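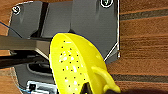 Kitchenette, second floor – gallery

The shared kitchenette at the Lamptey building was put back in order in November, and these pages show how things stand now. The room is used by the people from Onell and by the Hustton office across the hall, so most of what is kept in it is light, cheap and easy to wash. Notes are by Krystyna Pietrzak, with corrections from Shufen Dai.

Colander
Yellow plastic, with small round holes and a loop handle. Good for salad, grapes and a small portion of pasta. Please rinse it right after use, as starch dries in the holes and is hard to get out later. It goes back in the wall cabinets, not on the drying rack.

Wall cabinets
White doors with long dark handles. Cups and glasses are at the corner end, bowls and plates next to them. Tea and coffee are kept by Blandine Caron, who would like to be told when a box is nearly finished – not after.
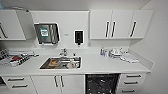

Paper towels
The stainless steel dispenser on the backsplash takes folded towels only. A case holds 30 packs and is stored downstairs with the printer paper. Pull one towel at a time from the slot at the bottom.

Soap
The wall-mounted dispenser with the black front is for hands. Dish soap is separate and stays by the sink. Refills are ordered through Rommel Calimlim.

Countertop
White, and it runs the full width, so every coffee ring shows. Wipe it with a damp cloth and a drop of dish soap. No scouring powder.

Still to come: the drawers and the shelf for lunch boxes. If something of yours has gone missing, ask Trinidad Tagle – unclaimed items are in a box at the front desk until the end of the month.

Page updated 29 Nov 2022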